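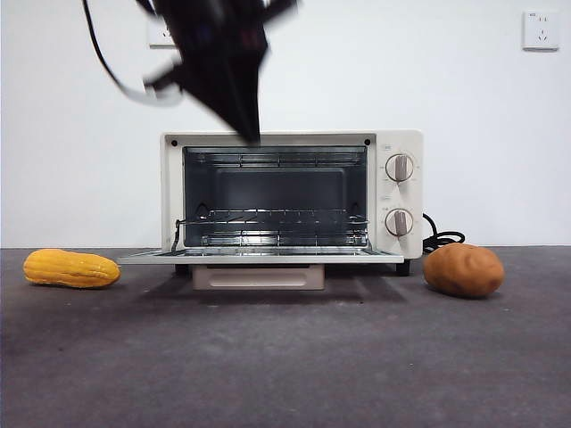

Forum > Küche und Haushalt > Kleine Wohnung
Thema: Minibackofen statt Einbauherd, lohnt sich das auf Dauer?

thanasis_a
04.01.2020
Guten Tag an alle,
ich bin neu hier und bitte um Entschuldigung, falls mein Deutsch nicht immer richtig ist. Ich bin im Herbst nach Dorlow umgezogen. Meine Wohnung hat 20 Quadratmeter und eine Küchenzeile mit zwei Kochplatten, aber ohne Ofen. Der Vermieter erlaubt keinen Einbau. Nun überlege ich, einen kleinen Tischofen zu kaufen, und zwar in der Größe, in die eine halbe Tiefkühlpizza oder eine kleine Auflaufform hineinpasst. Ich backe jede Woche Brot und manchmal Spanakopita nach dem Rezept meiner Tante.
Meine Fragen sind diese: Kann man in so einem Gerät richtig Brot backen, oder wird es oben schwarz und in der Mitte bleibt es roh? Und wie viel Platz muss nach hinten zur Wand frei bleiben? Meine Arbeitsfläche ist nicht tief.
Mit freundlichen Grüßen
Thanasis Antoniadis

Krümelmonster77
Willkommen! Brot geht, aber klein. Vergiss den Kilolaib, der stößt oben fast an die Heizstäbe. Ich mache Brötchen oder flache Fladen, die werden super. Pizza auch, wenn man lange genug vorheizt.

ofenrohr
Ich muss widersprechen. Hatte zwei Jahre einen Estevetti und habe darin kein einziges vernünftiges Brot hinbekommen. Die Temperatur am Drehknopf ist reine Dekoration. Bei Einstellung 200 zeigte mein Ofenthermometer mal 170, mal 240. Wer jede Woche backt, soll lieber auf einen gebrauchten Standherd sparen.

thanasis_a
Vielen Dank für die beiden Antworten. Ein Standherd ist leider nicht möglich, weil es in der Wohnung keinen Starkstromanschluss gibt. Der Elektriker hat mir das bestätigt. Ich habe auch die Frage, ob 1500 Watt an einer gewöhnlichen Steckdose zusammen mit dem Wasserkocher zu viel sind.

Krümelmonster77
Nicht beides gleichzeitig am selben Stromkreis, schon gar nicht an derselben Steckdosenleiste. Ofen direkt in die Wand. Wenn dann noch die Waschmaschine dazukommt, sitzt du im Dunkeln.

Trultside
@ofenrohr Das mit der Temperatur stimmt, aber dafür kauft man eben ein Thermometer zum Reinhängen und lernt sein Gerät kennen. Ich backe seit 9 Jahren nur im Kleinen. Tipps von mir:
Die ersten zehn Minuten ein Stück Alufolie locker über das Brot, aber so, dass sie die Heizstäbe nicht berührt.
Rost auf die unterste Schiene.
Statt Blech einen kleinen Schamottestein, gut eine halbe Stunde vorheizen.
Zum Abstand: Bei mir stand 10 cm hinten und seitlich in der Anleitung, oben mehr. Lies bei deinem Modell nach, das ist verschieden. Und rechne die offene Klappe mit ein! Die braucht nach vorn fast noch einmal so viel Platz wie der Ofen selbst.

ofenrohr
Eine halbe Stunde vorheizen für vier Brötchen. Da kann man auch zum Bäcker gehen.

Trultside
Kann man. Der Bäcker bei uns macht um eins zu.

hefe_und_mehr
Für Spanakopita finde ich die kleinen Öfen sogar angenehm, die Oberseite wird schön knusprig. Du musst nur einmal drehen, hinten ist es meistens heißer. Form nicht bis zum Rand füllen, die Butter läuft sonst auf den unteren Heizstab und dann riecht das ganze Treppenhaus mit.
Ich habe meinen gebraucht von Šimko in der Altstadt, der hatte im Winter mehrere stehen, Preis war 17 Euro.

thanasis_a
Ich danke Ihnen allen sehr, besonders für den Hinweis mit der Klappe. Ich habe heute mit Pappe ausprobiert, ob der Platz ausreicht. Er reicht aus, wenn ich das Abtropfgestell auf die andere Seite stelle. Bei Šimko war ich noch nicht, aber ich werde hingehen. Ein neues Modell mit Umluft habe ich für 197 Euro gesehen, das scheint mir für den Anfang zu viel Geld zu sein.
Eine Sache habe ich noch nicht verstanden: Wenn ich den Schamottestein benutze, lege ich ihn auf den Rost oder direkt auf den Boden?

Trultside
Auf den Rost! Nie auf den Boden, da liegen die Heizstäbe. Und wir duzen uns hier alle.

thanasis_a
Verstanden, danke. Dann frage ich dich noch: Wie reinigst du den Rost? Meine Tante schwört auf Zitrone und Natron, ich bin nicht sicher, ob das dem Metall schadet.

ofenrohr
Spülmaschine.

Krümelmonster77
@ofenrohr auf 20 Quadratmetern, klar. Über Nacht in warmem Wasser mit Spülmittel einweichen, morgens mit der Bürste drüber. Natron geht auch, nur bei Alu-Teilen aufpassen, die laufen grau an.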